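March 6, 2022

Both grippers are back together!! I am writing this with sore thumbs and a smear of grease on the page, and I don't care, it was a great day.

I had been putting off the strip-down since October, when the left one started closing a hair late on one side. You could live with it on a mug or a sponge. On anything flat it was awful, because one jaw would arrive first and push the thing sideways, and then the other jaw came in and pinched it crooked. Piret had been writing "left = lazy" on the bench notes at Berent for weeks, and on Friday she simply put the pair in my bag and told me to bring them back moving or bring them back in pieces.

So, pieces first. Pads off, pins out, arms laid on a dish towel in the order they came off. I have learned my lesson about order. The pins look the same until you try to put one back in the wrong hole and it binds at half travel, and then you spend an hour blaming the linkage. I found the trouble at the second joint - hair and some kind of dried sugar packed in behind the pin, and a faint ridge worn on one side. Kristaps would say replace the arm. I turned the pin half a turn, cleaned the bore with a twist of paper and it runs like new. I'll order the arm anyway, so he can't scold me.

The guide rods only wanted wiping. I used the thin oil from Skirnero, one drop each, and then wiped nearly all of it off again. Too much and it creeps down to the pads and everything skates.

Speaking of pads! The new blue ones are lovely. I roughed the jaw faces with the fine paper, cleaned them, stuck the rubber down and left both grippers clamped shut on a folded card through lunch. The old glue came off in long curls, very satisfying. I trimmed the edges flush this time instead of leaving a lip, and I think the lip was half our problem with thin things, it folds under and gives you a soft spot just where you want to hold.

Then the spoon test, at the kitchen table, which is my favorite part. A plastic spoon is a mean little test piece. The handle is flat and slippery, the bowl is off to one end and wants to roll, and if the two jaws don't meet square you see it right away.
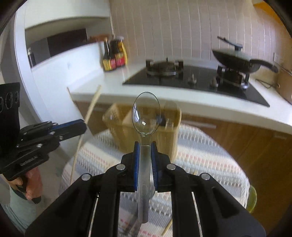

Spoon in the new blue pads, with the other gripper in my left hand.

I did 39 grips on each side, writing down every slip. Right one, no slips. Left one, 4, and all of them early on, before I snugged the lower screw a touch more. After that it was clean to the end. I can't tell you how happy this made me. I did a few extra with the chopsticks just for the pleasure of it (not counted, I wasn't going to start a second table in the notebook) and even those closed evenly, with that nice dull little click.

The counter on the log sheet stood at 1116 closings since the last service, so I have written in a wipe and oil every 6 weeks from now on, and pads whenever the edge starts to shine. Piret wants it typed up for the Berico folder with a drawing of the pin order. I'll do the drawing tomorrow, I like drawing them.

Things still to do: order one linkage arm and spare pins, find out whether the lower screw needs thread lock or whether it only worked loose from my own fiddling, put the small driver back in the Org drawer before Kristaps notices it has been at my house.

Hands smell of oil and soy sauce. Bed.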